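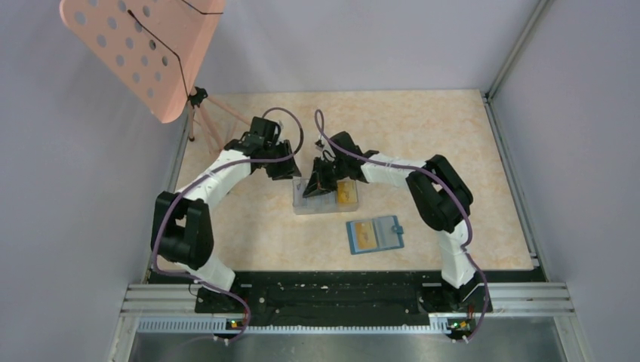
Figure 3. The two-arm cell built at the Tonelby shared workshop, with the card holder and clear box between the arms.

3.2 Workspace and materials

The cell was assembled by two of the authors (Yatsenko and Lý) in September, mostly on evenings when the bench saw was free. Both arms are of the same construction and are bolted to a black plate along the front edge of the table, each with a small circuit board beside the base. The frame is grooved aluminum extrusion left over from an earlier build. Light-colored walls close off three sides of the work surface, and the front stays open for resetting objects by hand.

Cables run outside the links. We first tied them close to the arm, which limited wrist rotation, and then let them out into loops. The loops catch now and then, and we lost 9 runs to this before changing the tie points near the elbow.

The card task uses a folding wallet with plastic sleeves. A run starts with the wallet open and flat. Runs were capped at 400 control steps. Papadakis reset the objects between runs and varied the angle of the wallet by up to 20 degrees.

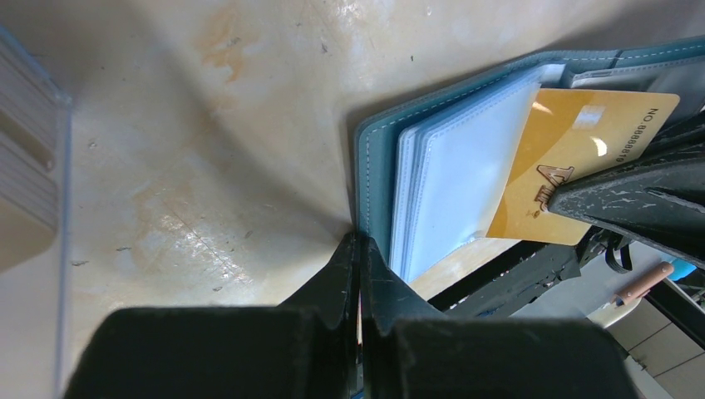
Figure 4. Close view of the open wallet, with a gold-yellow card partly inserted in the sleeves.

Thin plastic parts were the main source of trouble in perception. The sleeves overlap and their edges are hard to separate from one another, and the card reflects the overhead light. Adamczyk tried a matte spray on a second set of cards, but it rubbed off onto the fingertips and we dropped it. The results in Section 4 all use untreated cards.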